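Setting Up Your Monombridge Story Kit
Section 2: Bringing your shapeshifter to the table

Welcome back! By now you should have the map of Kirthorpe unfolded and a drink within reach, so let's get your shapeshifter ready for their first chapter. Take your time with this part (Lumturie Yordanov, who wrote the original rules, spent a whole winter on it).

1. Choose a character sheet and write in both names, the everyday one and the one your character uses once they've changed. They can be the same if you like.
2. Draw one Secret card and read it quietly to yourself. Slip it under your sheet, face down.
3. Set your Nerve dial to 70. Players who picked the Grecu family start at 90 instead, and yes, they pay for it later!
4. Decide who in town already knows what you are, and write that person's name in the margin.

Note: If two players name the same person, leave it that way. Some of our favorite evenings began with exactly that muddle.

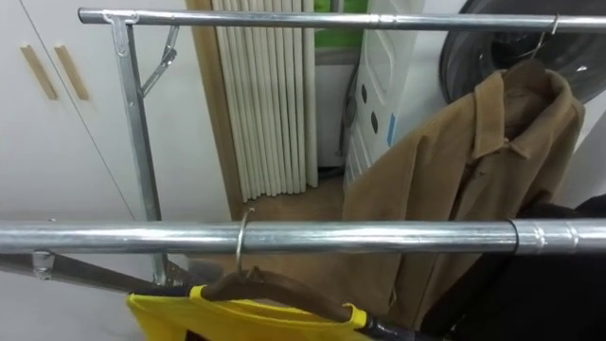 5. Turn to page 162 of the story book and have the youngest player read the opening out loud, right down to the line where the car leaves the road.
6. Go around the table once and let everybody say, in character, why they came along for the ride. A sentence is plenty, though a good rambling excuse is always welcome.

Caution: Don't change shape before the first scene ends. An early change uses up your Secret card, and you can't draw another until chapter 2.

When everyone has spoken, pass the lantern token to the player on your left and move on to Section 3, Your First Night in Ernthorpe.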